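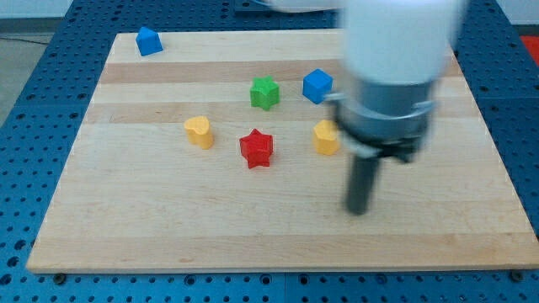
Fig. 6: Coloured blocks on a wooden board.

## 6. Moving your data to the new phone

In this section you copy contacts, messages and photos from your old phone to the Lerneck. Keep both phones near each other and plugged in to power until the copy is finished. If you bought your phone at the Horwood counter in Stallport, the staff may have done steps 1 and 2 already — check this first.

**Before you start**

- Both phones need at least 70 per cent battery.
- The old phone must be unlocked with your own PIN. A fingerprint is not enough for this step.
- Remove the case of the new phone if it is a thick one. It can become warm during a long copy.

### 6.1 Connect the two phones

1. Turn on the new phone and choose your language and region. For most customers this is English (Canada) or French (Canada).
2. Insert the SIM card with the metal side down. Push the tray gently until it is level with the body of the phone.
3. On the new phone, tap **Bring my data**.
4. On the old phone, open the Bennani Transfer app and tap **Send**.
5. Type the four-digit code which is displayed on the new phone. The code stays valid for 2 minutes. After this time, tap **New code**.

> **Caution:** Do not insert or remove the SIM card while the copy is running. The phone can lose the list of items already copied, and you will have to begin again from step 3.

### 6.2 Choose what to copy

1. Wait until the list of categories is complete. With a full phone this may take a while.
2. Clear the check box for each category you do not want. Call history is off by default.
3. Look at the total size at the bottom of the screen. If it is displayed in red, the new phone has not enough free space. Clear some videos first.
4. Tap **Start**. Both screens can be dark during the copy.

**Note:** Banking apps are copied without their login. You must sign in again in each of them, and some banks will ask you to register the new device.

**Note:** Alarms do not copy from phones with software older than version 6. Please write them down before.

### 6.3 If the copy stops

- **Error 1335:** the old phone went to sleep. Unlock it and tap **Resume** on both phones.
- **"Device not found":** turn Bluetooth off and on again on the old phone, then repeat section 6.1 from step 3.
- The bar does not move for a long time: leave it. Large videos are copied last, and the bar is not updated in the middle of a file.

Do not erase the old phone on the same day. Open your photos and a few older messages on the new phone first — also the attachments.

*Section revised 8 Feb 2023, S. Sqalli. Checked by N. Kerslake.*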